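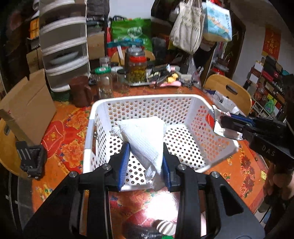

Pretska House Residents' Club: Kitchen & Home Page
Updated 6/12/22

Clearing a table that has become a shelf

Every home has one flat surface that the rest of the home slides toward. In most of our apartments it is the dining table. You put down a mug, the mug is joined by a jar, the jar sends for its relatives, and by May you are eating over the sink and calling it a phase.

These tips were gathered from the second floor and tested on a round table with a peony tablecloth, a tray of snack packets and a jar of green pickled peppers that has seniority over most of us.

Start with a basket, and make it an ugly one

A plain white plastic basket with holes in the sides does the job. Put it in the middle of the mess, on the table, where your hands already are. A basket on the floor is a basket you will step in.

Do one pass for trash only. Crumpled paper towels and snack wrappers go in first. Don't read anything, don't open anything, don't start wondering about the tote bags. When the basket is full, empty it and go around again. On a bad day that's three trips to the chute. Line it if you've got food scraps, or you'll be picking crumbs out of the holes with a toothpick, and you will have earned it.

Used paper towels don't go with the paper recycling. We have had this conversation on the stairs more than once. Foil-type snack wrappers don't go in with the cans either, however shiny they are.

Jars

Jars breed. Tall ones go at the back, short ones in front, and anything you can't identify by looking goes nowhere until you've opened it over the sink.

Wipe the bottoms before you put them back on cloth. Pickle brine leaves a ring on a tablecloth, and an orange cloth hides it just long enough for it to become permanent. Cold water and dish soap on a fresh ring, then leave it alone for 16 minutes and blot. Scrubbing moves the ring outward and gives you a larger ring.

If a lid won't come off, run it under the hot tap, dry it and grip it with a rubber glove. Banging it with a spoon is traditional and makes a nice noise.

The snack tray

A tray is a fine idea. It means you can lift the whole pile in one go when somebody wants to eat an actual meal. The trouble comes when other things move in: a cloth, a receipt, one battery of unknown health. The rule on our floor is that whatever isn't food comes off the tray at night. Put the oldest packets on top. Everyone knows this and everyone puts the new ones on top.

One resident counted the packets in her kitchen over the holidays and got to 46. She has asked that we not say which kitchen.

Bags

Hanging totes up beats stuffing them in a drawer, up to the point where you can no longer see across the room. Keep two hanging. Fold the others flat and stand them in a drawer like files. Shopping bags that live on top of a heap aren't stored, they're just the heap's hat.

Check the bottom of every cloth bag before it goes in the wash. The laundry room machine has eaten 327 cents of mine so far this year, plus a pen, and the pen was worse.

Drawer towers

The plastic kind on the open side of the room are handy and will hold nearly anything, as long as the heavy stuff goes low. The top is the problem. It is flat, so a plate will end up on it. Either make the top the official home of that plate or tape a note there. I taped a note. There is now a plate on the note.

Cardboard boxes

Keep one for outgoing things, written on with a marker, and flatten the rest the day they arrive. A box left open beside a table will be full by the weekend, and you'll have no idea what's in it, and you'll keep it for that reason.

Gift boxes stacked on a shelf look festive and can stay, but look at the dates on anything edible. If you don't plan to open it, pass it on while it's still a gift.

Chairs

A chair is for a person. If yours is for coats, see the May page, which got more complaints than anything we've put up.

Tablecloth last

Lift everything, shake the cloth outside (over the yard side, please, the balcony below 712 has feelings), and put back only what you'd want in front of you at breakfast. Usually that comes to a mug and one jar. The peppers can negotiate.

Next page: limescale, and the kettle we don't discuss.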